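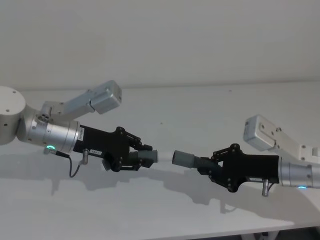
Threaded couplings back on the shelf at Ultham from Thursday, the store says. Been out for most of June. Grey end caps too, both sizes.

First lot is 933 pieces, and some 200 of those are already spoken for by growers out Arness way who've had drip lines sitting in bits in the shed. Limit of 9 per customer til the second delivery lands. No date on that one yet.

Ryota Ikeda, who runs the fittings counter, wants people to bring the old tube in with them — the new thread is a touch finer and won't take on anything from the old Skokach range. "Hand tight, then a quarter turn. If it's fighting you it's crossed, back it off and start agian."

Price is up 35 cents a piece. Cracked ones can be swapped at the counter, recipt or not. Doors open 7 am, trade entrance is around the back while the car park gets its new kerb.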